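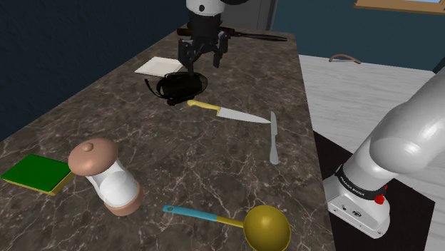 Evening cookery classes return to Wunside

The Wunside Adult Learning Service has confirmed that its evening cookery classes will resume in October at the Bravberg Centre. The course runs for 6 weeks and is open to residents aged 18 and over, with 24 places available.

Sessions begin at 6.30pm and last two hours. Mbali Khumalo, head of the service, said that demand had remained strong since the last course closed. "We have kept the fee unchanged — and three places are reserved for carers," she said.

Mesfin Assefa will teach the course. Applications should be made at the Trurkau Road library, where forms are held at the front desk.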